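The Paper Towel Problem

At a little after six in the morning, the kitchens at Tustby are already a mess. They are also, strictly speaking, arithmetic. Every counter in the building's busiest department lives on a rack of graphics cards, and the only thing anyone can spill on them is compute time.

Tarık Altıntaş runs the planning software group here, and he would like me to know that he once had a promising career in warehouse logistics. "Boxes," he says, with the look other men save for old girlfriends. "Boxes have corners. You know where you stand with a box."

He gave up boxes for groceries. His group writes the layer of code that sits between what a robot sees and what its motors do: the part that looks at a cluttered counter, picks a spot to put two fingers, and works out how to get them there without sweeping dinner onto the floor. The planner is called Brulmont, after a village where Altıntaş had a very bad vacation and a very good idea. It has been rewritten 3 times. The current version is the first that its authors will discuss over lunch.

What Brulmont has to get past, before anybody lets it near a real arm, is a suite of 462 simulated kitchens. Tomatoes turn up next to spatulas. Knives turn up next to everything. The test that has taken the most out of the team involves a roll of paper towels.

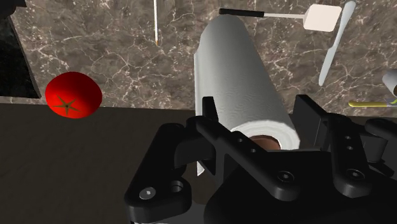
The simulated gripper at a roll of paper towels, with a tomato for company.

A paper towel roll is, to a planner, a cylinder, and cylinders ought to be easy. They look the same from most directions, so there are plenty of good places to grab one. That turned out to be the trouble. Early Brulmont would find a perfectly fine grasp, start toward it, spot another perfectly fine grasp on the other side, and change its mind. In one logged run it changed its mind 77 times. The roll was never touched. The run was scored as collision-free, and for a short while it was the best result in the building.

The cure was a small penalty for indecision. Once the planner commits to a grasp, a rival has to be clearly better before the arm will turn around. Altıntaş describes this as hysteresis. His wife, he says, describes it as ordering from the menu.

Then there is the loose sheet. The camera side of the system, a perception module named Özkan, is trained to draw a tidy outline around each object, and a dangling flap of paper is the enemy of tidy outlines. Some days Özkan counted the flap as part of the roll and reported something the shape of a mailbox. Some days it called the flap a separate object and gave it a confidence score that Altıntaş still finds insulting. The planner, which believes whatever it is told, dutifully steered around a sheet of paper as though it were a brick wall.

The fix for that one is less elegant. Özkan now passes along its doubts as well as its outlines, and Brulmont is allowed to brush against anything it has been told is probably flimsy. Deciding what counts as flimsy took most of December and produced the longest comment thread in the company's history. Lettuce is flimsy. Bread was argued over for an entire afternoon.

I ask whether all this works outside the computer. Altıntaş gets up and refills his coffee, which I take to be part of the answer. Simulated paper doesn't tear, he says when he comes back. Simulated marble is never sticky. The team pads its results by shaking things up between runs – lighting, friction, the weight of the roll – so the software can't get too comfortable with any one version of physics. It helps. The people at Nasville, who will put Brulmont on actual arms, have asked for more of it, and also for a stop button that responds faster.

Back at his desk he starts another batch and we watch the job queue fill up, line after gray line. He has 6 open bugs against the paper towel kitchen. The oldest is titled "why," with no further text, and it is assigned to him.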